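Moving the newsletter, and what I cut from the second book

I moved my reader newsletter off Telard in May and I've had a few emails asking why, mostly from other writers who use it and wanted to know if they should leave too. I can only tell you what happened on my end.

When I signed up, Telard had a free plan that covered 300 subscribers, and I had nowhere near that. I had my sister, people from my old job, and readers who had found the link in the back of the first book. I wrote to them once a month and it took me an evening. Then the list grew past the limit after a group promotion with other mystery writers, and I started paying. I didn't mind paying. What I minded was that the automated welcome emails stopped going out and I found out from a reader who wanted to know where her free novella was.

I wrote to support and got a form reply. I wrote again and got the same form reply with a different name at the bottom. In the end I exported the list and moved everything to Brorkus, where Pascual Lagos has had his for years. He writes science fiction and has a much bigger list than mine, so I figured it would hold up.

The export was easy. Rebuilding the welcome sequence was slow work. I had five emails in it and I'd written them at different times, so the first one promised things the fourth one had already given away. I cut it down to two. The first delivers the novella and says who I am. The second goes out a week later and asks what else the person reads. I get more answers to that question than to anything else I send, and I've picked up some good books that way.

I also took the chance to remove people who hadn't opened anything in a year. That was almost a third of the list. I sent them one message first asking if they wanted to stay, and 19 did. The rest I let go. It hurt a little to see the number drop but I was paying for them every month.

If you are on Telard and it works for you, stay where you are. Just sign up for your own list with a second address so you see what your readers see. I should have done that at the start.

On to the book. The second Painemal mystery is with my editor now. Painemal is the town, for those who haven't read the first one, and it is made up, although a lot of it comes from the place where I spent summers as a kid. This one takes place in the off season. The ferry office is closed, half the restaurants have chairs stacked on the tables, and a retired surveyor doesn't come home from a walk.

The draft I finished in spring was too long. I knew it while I was writing it, but I've learned that if I stop to fix length in the middle I don't get to the end. So I kept going, put it away for a month, and then read it on paper with a pencil.

What came out was mainly the brother. The surveyor had a brother in the draft who came to town in chapter four, argued with everybody and left in chapter twelve. I liked him. He had the best lines. But when I made a list of what each scene changed, his scenes didn't change anything. Two facts that he brought with him had to go to someone else, and I gave them to the woman who runs the hardware store. She was already in the room for most of it anyway.

Taking him out left holes in the timeline. I use Flivetti for drafting and it has a timeline view, but I've never gotten along with it. I went back to index cards, one per scene, with the day and the time in the corner. I laid them out in order and saw that my detective was interviewing a witness on the same morning that she was supposed to be at the county records office. It had been like that since the first draft. Neither of my early readers noticed, and I hadn't either.

The fix was to move the records office to the day before. That sounds small, but it meant she knew about the land sale before the interview, so the whole interview had to be rewritten. It's a better chapter now. She goes in already knowing the answer to one of her questions and the reader knows that she knows.

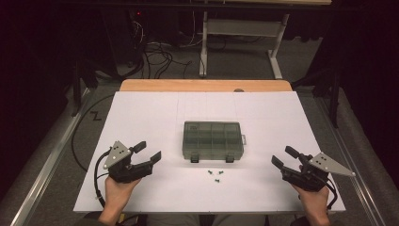
Florencia Troncoso

The other thing I changed was the opening. I had started with the weather and the harbor, two pages of it, before anyone spoke. My editor let me do that in the first book. This time I start with the surveyor's neighbor on the phone, and the harbor comes in later when somebody has a reason to look at it.

I don't have a release date yet. The edits should come back before the holidays, and the cover still needs to be done. I'm hoping for the same designer as last time, so that the two books look right next to each other. When I know more I'll put it in the newsletter first and then on here.

A few of you asked about audio. I'd like to do it, but I priced it out and the first book hasn't sold enough to cover a narrator. If that changes I'll go back and look at it again.

Comments are open on this post. If you sent me an email through the old Telard address since the move and didn't hear back, please send it again through the contact page. I'm no longer checking that inbox.

Posted 11/11/19 in Newsletter, Writing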